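April, late, past 11 pm

Tired. Day four of sorting before the move to Wollavbridge and the end is not in sight. Got up at six thinking I'd knock out the closet before breakfast – ha. Breakfast was at ten. Toast, standing up.

Paperwork first. Found the old Hallero lease, three copies, no idea why three. Gas bills going back forever. Kept one year, shredded the rest till the shredder got hot and quit. Landlord wants the keys on the 28th, movers can only do the 27th, so one night with no bed. Floor, I guess. Or that motel by the Jasum exit, if it's under 200, which I doubt.

Boxes are the problem. Need some 30 more and the grocery store only breaks them down on certian mornings. Missed it again.
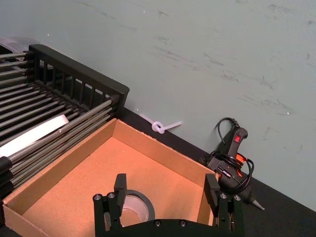 Cardboard, cardboard, cardboard.

Books are the worst. Packed them too heavy the first time, couldn't lift the thing, had to take half out again. Small boxes for books, big ones for blankets. I knew that! Knew it last move too. Gave up two bags of paperbacks and then took four back out of the bag before supper. Weak.

Called the Hirano place about the washer. On hold forever, then cut off. Try again tomorrow, early.

Walls after that. Every one needs a wipe before the walk-through and I want the deposit back, all of it.

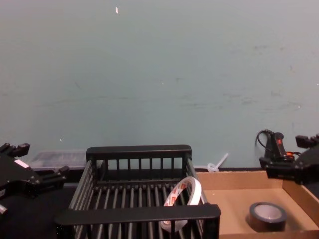
Bought the sponge things, the white ones, and they work ok on the hallway but they leave a shiny patch if you scrub too hard. Go easy. Bedroom not even started. Closet still half full, how.

Back hurts. Rain on the window now, kind of nice. Going to miss that sound – the new place has those thick windows, you can't hear a thing.

Tomorrow: grocery store by seven, washer, change of adress form, tape. More tape. Lights off.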